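In Praise of the Mending Basket

My grandmother kept a basket by the back door, and into it went every piece of cloth in the house that had stopped being what it used to be. Pillowcases, shirt tails, the good half of a towel. I thought of that basket again last November, when I was cleaning out a hall closet in Carkley and filled a whole trash bag with fabric before it crossed my mind to feel bad about it.

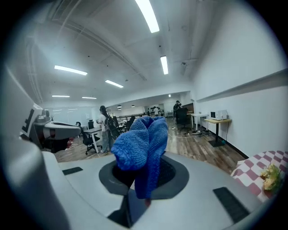
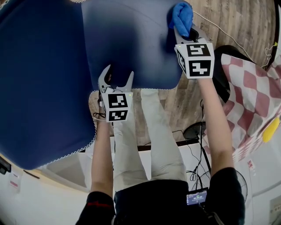
Blue cloth, two ways.

I did feel bad about it eventually, and I have been arguing with myself on the subject ever since, so you may as well hear the argument. I think we throw cloth away too easily, and I think it has less to do with laziness than people like to say. We simply stopped learning what cloth is good for. My grandmother could rub a sleeve between two fingers and tell you whether it would make a decent dust rag or only smear things around. I am 81 percent of the way through my working life, by my own gloomy arithmetic, and I still have to guess.

My neighbor Graciela Salinas is better at this than I am. She taught sewing for 30 years at the old school in Gallardo, back when every seventh grader had to hem an apron whether they wanted to or not, and she still gets letters from people who hated it at the time. The class was dropped to make room for something with computers. I don't hold that against the computers, and I wouldn't want to go back to aprons for the girls and birdhouses for the boys, either. But a child of twelve can learn to sew on a button in an afternoon, and I would dearly love to see that afternoon put back.

Now, my friend Yamila Núñez tells me I'm being sentimental, and she has a point. She works long shifts, she has three kids, and when a pair of leggings splits she can replace them for less than the cost of lunch. Who am I to tell her to sit down at nine at night with a needle? So I don't. What I would say — gently, and only if she brought me coffee first — is that those leggings are cheap to her and expensive to somebody, and that a price tag is a poor way of deciding how long a thing should last.

I have started small. There is a basket by my own back door these days, a plain one I bought at a yard sale out past Konow. I've mended 7 things so far, most of them badly. One was a tablecloth that took me the better part of a week, and the patch looks like a map of Ohio. We eat on it anyway, and whoever gets the seat by the window gets Ohio.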